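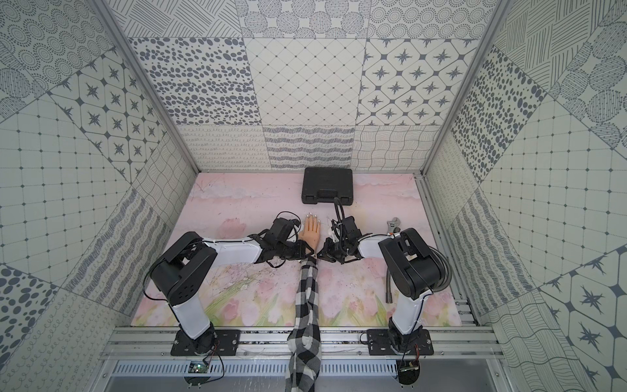 Nestell School of Art, Department of Prints and Drawings
Handout 3: Edition numbers and proofs
28 September 2018

Most prints made after 1900 carry a pencil number in the lower margin, written as a fraction. The bottom figure is the size of the edition. The top figure is the number of that sheet. A print marked 199/300 is sheet 199 from an edition of 300.

The number says little about the order of printing. At the Contreras workshop the sheets were hung to dry, stacked and then signed, and the stack was seldom in the order it came off the press.

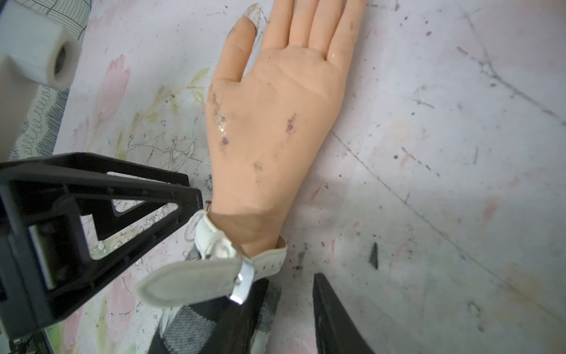
A low number must be worth more, though, or why do dealers always mention it? The catalogs at Ivholm put 1/300 in bold type and I have paid extra for that sort of thing myself.

Dealers mention it because buyers ask. With drypoint it can matter, as the burr wears down quickly and early impressions are richer. Compare the lines themselves before the numbers.
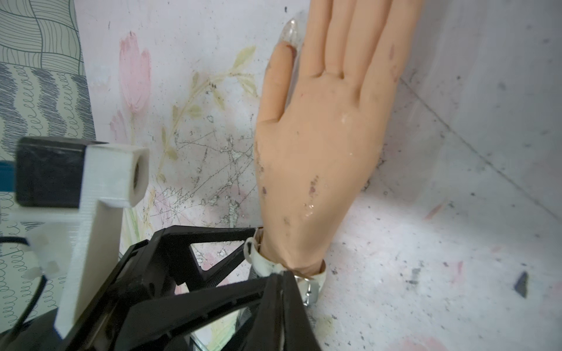

Proofs outside the edition

A.P. is an artist's proof, kept back by the artist. P.P. is a printer's proof. H.C. (hors commerce) was not meant for sale. Proofs may be numbered in Roman numerals.

A large edition with no plate wear is usually a lithograph or a steel-faced plate. The Guline portfolio ran to nearly 985 sets, all steel-faced, and late sheets are hard to tell from early ones.
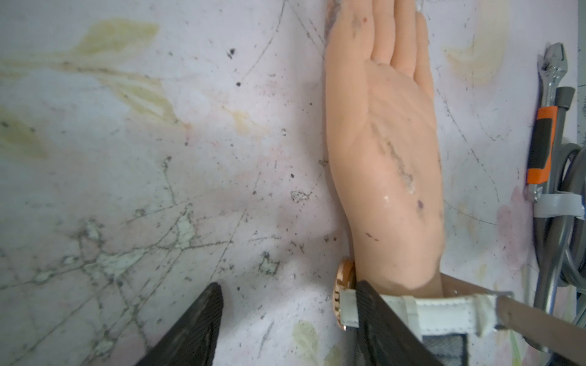

Check the paper as well. The Guline sheets have a watermark in the lower left corner, and later reprints do not. Hold the sheet up to a window and look from the back. Measure the plate mark and compare it with the size in the catalog, allowing a little for shrinkage.

For next time: read chapter 3 and bring a loupe.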